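## The Kitchen That Only Exists on a Server

The robotics club at MacPherson Technical College has never owned a robot arm. Its 19 members work in a simulated kitchen called Plera, which runs on one workstation in a former supply closet, and they submit their results to the Benitz student challenge every September.

The rules are short. Each team trains a control program in simulation, hands it in, and the organizers run it 157 times with the furniture, lighting and starting pose changed on every run. A run counts if the arm finishes the assigned task within the time limit. Teams may use the camera on the wrist of the arm, plus the joint readings. They may not read object positions out of the simulator.

Rhonda Turcotte, who teaches controls and advises the club, considers the last rule the important one. Her students' first program used exact coordinates and passed every test. With the coordinates removed, it passed none.

"They had written a very good program for a machine that already knows the answer," she says.

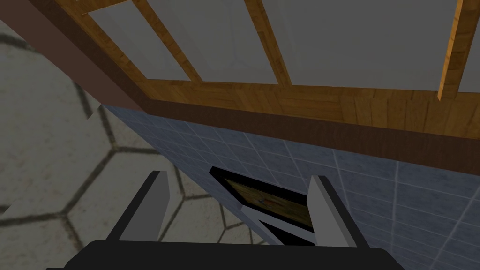 Much of last winter went into surfaces. A wrist camera sees cabinets and walls at odd angles, often with the fingers of the gripper covering part of the view. The club's early models did well in plain rooms and badly once wood grain, tile and grout were added, as regular patterns threw off the depth estimate. Normand Grewal, a second-year student, wrote a script that swaps the finishes in each training run. The current set contains 584 combinations of wall, floor and cabinet material.

Training takes most of a night. The workstation starts at 6 p.m., after the drafting class next door has gone home, and a full pass covers 2,000 simulated attempts. Logs are read at lunch the next day. Failed attempts are sorted by cause: missed grasp, collision, time limit, or physics error. The last group is set aside, and Grewal would like it to be smaller. Thin parts sometimes pass through one another when the fingers close too fast, and the fix, a shorter time step, slows everything down.

The club also keeps a second, simpler program named Pluna. It has no learned parts and follows a fixed search pattern until the camera finds an edge. On cabinet tasks it is slower than the trained model. On tiled backgrounds it still loses track less often, and the team has not decided which of the two to submit.

Turcotte has asked for a decision before the end of August. Grewal is rerunning both programs with a shorter time step.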